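Who Is the Audience Allowed to Be?

In March I went to Hakport to see a theater piece for which I had waited almost a year. It was played in an old customs building, with 70 visitors each evening, and we were told at the door that we could walk anywhere, open any drawer and speak with any actor. I came home tired and a little angry, and I have tried since then to understand why.
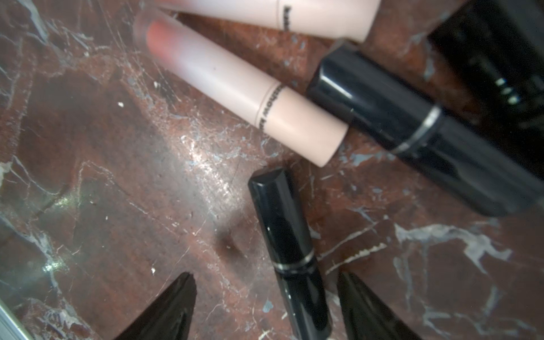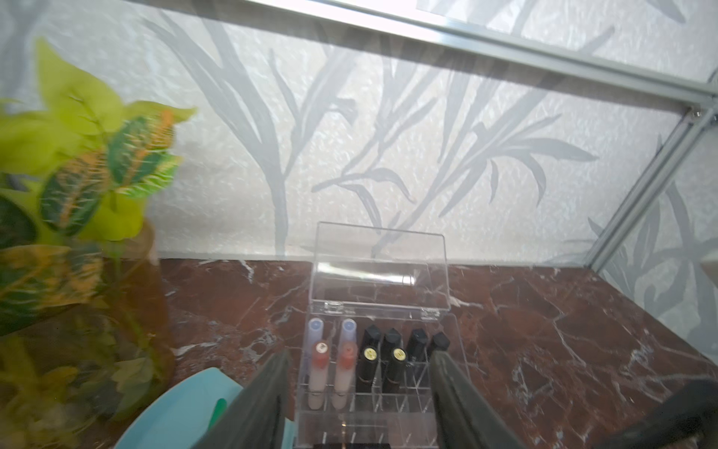

Lipsticks on reddish-brown marble, and lip colors in a clear organizer.

The promise at the door

When a company says to me "you can go anywhere," I believe it. I am a simple visitor in this way. So in the customs building I went up a staircase, and at the top a young man in a gray uniform said, very politely and in his role, that the second floor was closed by order of the harbor. I tried a different staircase. The same order of the harbor. After this I stopped trying, and I followed the group, as I would do in a museum.

I do not say that every door must be open. There are fire rules, there are cables, and the actors need a place where they can drink water. But then the promise should be smaller. I would rather hear "you will walk through six rooms and we will guide you" and be surprised by how much I may do inside them.

Small tasks are not a role

My second complaint is about the tasks. A woman gave me a letter and asked me to bring it to the telegraph room. I brought it. The man in the telegraph room thanked me and put it on a pile of letters, all the same. In that moment I understood that I was not a messenger in a story. I was a person who had been kept busy.

Compare this with what I saw some years ago in Grernitz, in a piece by the Kordestani company. It was much poorer. They had 2 rooms, borrowed furniture and a lamp that did not always work. In the middle of the evening an actress sat down beside me and asked if she should tell her brother the truth. I said no. She did not tell him, and the whole last part was played with this silence in it. Perhaps they had prepared both endings, I am almost sure they had. It did not matter to me. My answer had a weight, and I felt responsible for it on the train home.

What the money goes to

The company Fillusix, which made the Hakport piece, wrote in its program booklet that more than 2,000 props were collected for the building. I believe it, and the rooms were beautiful. I read real shipping lists in real handwriting. But there were only a few actors for all of us, and most of the time I was alone with the objects, or alone with other visitors who also looked for an actor.

An object can answer only once. You open the drawer, you find the photograph, and it is finished. An actor who has time can answer all evening, also when the question is stupid. If I had the budget in my hands, I would take away half of the drawers and pay for more people.

Some of my friends disagree with me. They liked to search in peace, and one of them told me she is afraid of being spoken to in the theater, so for her the drawers were the best part. I accept this. A shy visitor should have a good evening too, and maybe a mark on the coat or a colored ribbon would be enough to let the actors know.

The Hakport piece will continue until the summer, with tickets for 100 visitors an evening instead of the number we were. I hope they also hire for them.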